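Zollar Pauses Bin-Picking Trials After Arm Declines to Stop Squeezing
Firm publishes full account of grip fault, apologizes to one bunch of grapes

PREKINTON, Oct 31, 2024

Zollar, the Prekinton maker of picking software for warehouse robots, today released its findings on a gripper fault that halted testing at its Sugden Street lab for 17 days. There were no injuries. There was a certain amount of embarrassment, and the company has decided to share it.

The fault showed up during run 773 of a test series in which a robot arm sorts household goods and imitation fruit from one side of a divided metal bin to the other. The arm picked up a bunch of artificial grapes, carried it over the divider and received the command to let go. It reported that it had let go. It then went back for the next item with the grapes still firmly in hand, and tried to pick up a hairbrush with them.

According to the log, everything went very well. The software recorded a clean release, a clean return and a second successful grasp, and was lining up a third when test engineer Jordan Dunmore pressed the emergency stop.

"I've read a lot of error logs, and this was the cheeriest one I've ever seen," said Dunmore. "As far as the arm was concerned it was having its best day in months."

The cause was a mix-up between two pieces of software that had each been behaving as written. The grip controller, updated the week before, sent its "release" message when the fingers were told to open. The planning software took the same message to mean that the fingers had finished opening. On most runs the gap between the two was too short to matter. On run 773 a finger joint was stiff, the motor gave up partway, and the fingers stayed closed with everyone on the network congratulating each other. 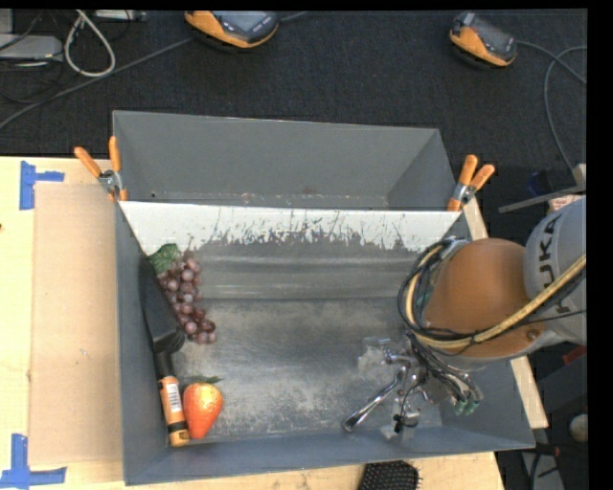
Zollar went back through its records and found 192 earlier runs in which the release message had arrived before the fingers were fully open. In all but two of those the item dropped where it was supposed to. The two exceptions had been filed by the team under "operator error," and the operators concerned have received a written apology and, at their request, lunch.

"A hairbrush is a forgiving thing to hit," said Derek Crabtree, head of engineering at Zollar. "A person's wrist is a different matter. We treated this as a safety fault from the first afternoon, and we stopped every arm running that version, including the ones that hadn't done anything wrong yet."

The company has made the following changes. The planner now waits for a measured finger position before it will believe anything has been released. If that reading doesn't arrive in time, the arm halts where it is and asks for help. Finger joints are checked for stiffness at the start of each shift, a job that was on the old checklist and fell off when the checklist was moved to a new system in January. The emergency stop worked as designed and has not been changed.

The update is being sent to Ballum, the one customer site using the affected version, where the arms will stay switched off until it has been installed and tested with staff present. Ballum has seen no case of the fault in its own building and has asked to be told sooner next time. Zollar agrees that three days was too long.

Testing has started again at reduced speed. The run count has been reset to zero, over some objections from the people who did the first 773.

A technical report, including the log, is available from the Zollar press office on request.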